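# Teaching a grasp policy when to let go: labeling your release frames

If you've followed the earlier pages in this series, you already have a set of teleoperated pick-and-place demos and a baseline policy that closes on things pretty well. Letting go is where ours used to fall apart. The arm would carry an object over to the tray and then hover there forever, or open far too early and drop it on the tablecloth!

The fix we settled on at Hikura is a small extra label on each demo, plus a second output head that predicts it. Maëlys Besnard worked out the first version in June, and I've been tidying it up ever since (slowly, I admit).

## What you need

- Your recorded demos, with gripper width and wrist pose at every time step. Our set has 1,260.
- The `voltel` labeling script from the project folder
- A free afternoon and something to drink

## Step 1: Find the release

Run the script over your demos. It looks for the last moment the commanded gripper width starts to grow and marks that as the release. Then go through a sample by eye, and please don't skip this part, even though it's dull. Soft objects fool the script, and a crushed bottle is the worst of the lot, as it can spring back a little and widen the fingers while the operator is still holding on. Use the commanded width, never the measured one.

## Step 2: Mark the lead-in

Go back 23 time steps from the release and label everything in between as "approach to place." Anything earlier, once the object is held, is "carry."

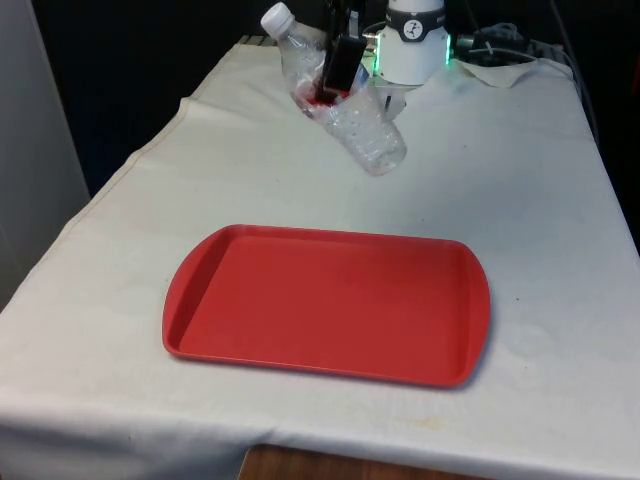

I like to keep the carry label on until the object has started moving down for good, so if your operators tend to pause and think before placing (mine do, bless them), shorten the lead-in for those demos by hand.

## Step 3: Train the second head

Freeze the encoder for the first 10 epochs and train only the new head, then unfreeze everything. Give the label loss a small weight to begin with. When we set ours too high, the policy got very good at naming the phase and rather forgot how to steer.

## Step 4: Test it

Run your evaluation with objects left out of training. We got 72 percent clean placements, a good bit better than our baseline, though long objects held by one end still give us trouble. Write down which way each failure went, early or late, and keep the two lists separate. You'll want them for the threshold settings on the next page.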